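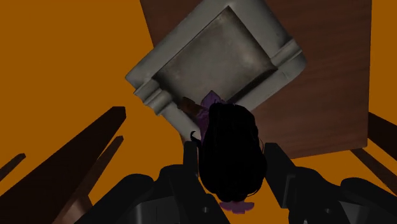

August, bench notes, floor wax trial.

Second coat of the Stilteck paste went on the test boards at 8 this morning. First coat had cured overnight under the fan and took a light buff without dragging. The boards are the same reddish-brown as the wood surface under the gray slab, and on a color that deep any leftover wax in the grain dries to a pale haze. Board A has it along one end. Board B, cut with mineral spirits, is clean.

Sanded a spare to 3000 to see if the haze was a surface prep problem. No change, so it's the wax. Plikley paste next, same cloth, same wait time. The tin says to leave it until dull, but the Pennington notes from the last batch say to start wiping sooner, and I'm going with those. The shop was humid after lunch and I shut the side door.

Water drop test on the cured boards, 2 drops each, left sitting through the coffee break. Board A held a bead. Board B had gone flat at the edges and left a faint ring that came out with a rub. Thinning it makes it easier to work and costs us some protection. I would take that for a chair. For a tabletop I want full strength and more elbow work.

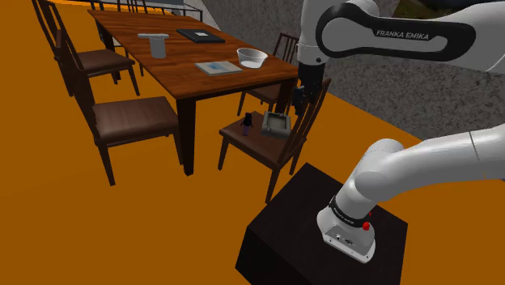 Chair and table, orange floor.

Chair backs are still the slow part. Paste builds up where the rails meet the posts and the cloth won't reach. Tried a stiff bristle brush, then a cotton swab. Brush is faster. Need to order more of the short-handled ones from Wilano before the next set comes in. 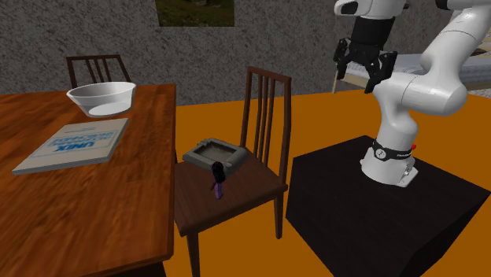
Image: shop files

Grain direction matters more than I had written down before. Wiping across streaky grain pulls wax out of the open pores and leaves dull patches. Wiping along it leaves an even sheen. Redid the far end of Board A that way and the haze is mostly gone.

To do: label the tins, wash the rags, leave Board B by the window and check the ring again tomorrow.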